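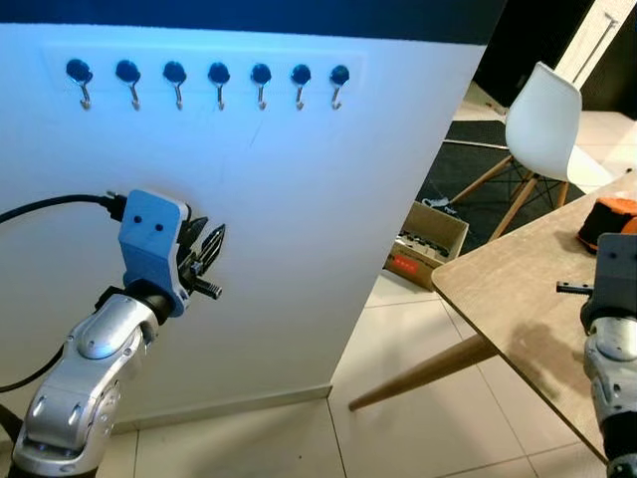 1. What we wanted to find out

Our group looked at wall storage near the entrance of a shared room. The brochure from Tokoline, the firm we picked for the case study, says a hook strip "ends the daily search for keys." We doubted that. A row of hooks only helps if people use it, and none of us could find anyone who had checked.

The strip has seven hooks with round, dark blue bases and small metal hooks. It sits near the top of a white panel. We asked people in the Katthorpe building to keep a log for 6 weeks and got 17 usable ones back, with 1,467 entries. Several logs were clearly filled in all at once on the last evening, so we would not lean hard on the totals. 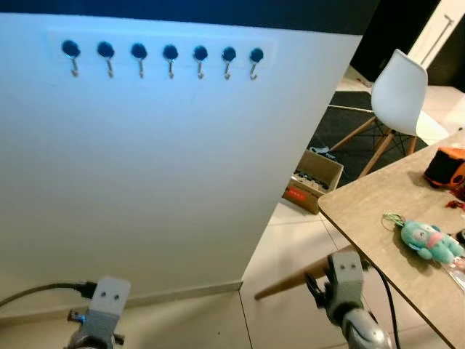
The spacing is even, and we think that may be a weak point. Coats and bags are wide, keys are not, and a row spaced for one suits the other badly. Our advisor wanted us to call the layout "flexible." We left that word out - the logs don't support it.

Keys with something soft and light-colored on the ring were reported missing less often than plain ones. It could be chance, as only 2 people in the study carried such a thing.
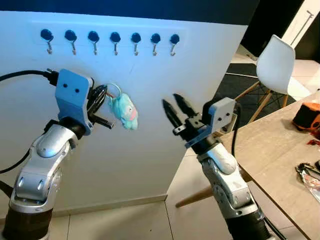 2. Problems with the method

We had no comparison room. The Urkus dormitory agreed to be one and then dropped out in January. People also knew we were interested in keys, and probably took more care than usual.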